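Teaching Two Arms by Hand: Project Report
Kelly Hulme and Chaminda Rathnayake

We started in February with one big question: could two beginners steer a pair of robot arms well enough for a computer to learn from us? Each of us drove one arm by remote control, and by the end we had recorded 743 tries out of a planned 1,000. It was so much fun!

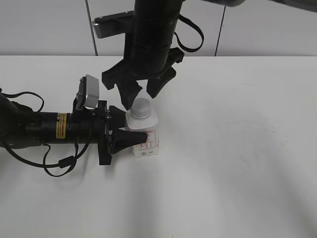

Talking to each other mattered more than we expected. In our first 3 sessions we both moved whenever we felt like it, and the recordings were a mess. So we picked a leader (usually Chaminda) and called out every move. With the white bottle, one gripper comes in low against the label side while the other reaches down from overhead to the shoulder by the cap, and two drivers have to agree on who touches first. Once we had a rhythm, our favourite runs felt like playing a duet.

Next term we'd love to finish the last of the 1,000 and try swapping arms halfway through.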